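Numia Project, Final Report
Martim Guerreiro and Annelies Maes

Our question was a plain one: what kind of bin is easiest to pack from and tidy up afterward? We spent most of June on it, and we got fonder of bins than either of us expected! We tried 6 of them on the same wooden table, and Mr. Dumlao kindly let us leave everything set up between classes.

The tall gray one was my favorite (Annelies liked the shallow tray, and we never did settle it). 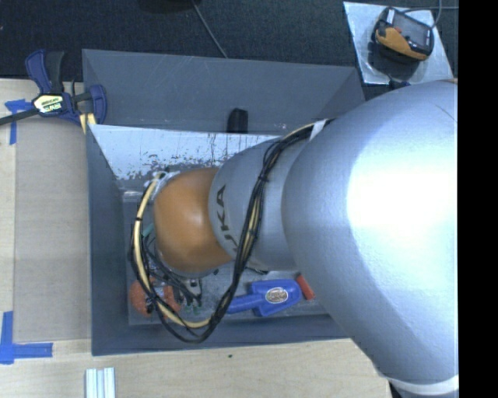 High walls keep small things from rolling away, but you do have to reach in from above, and that gets tiring after 41 items.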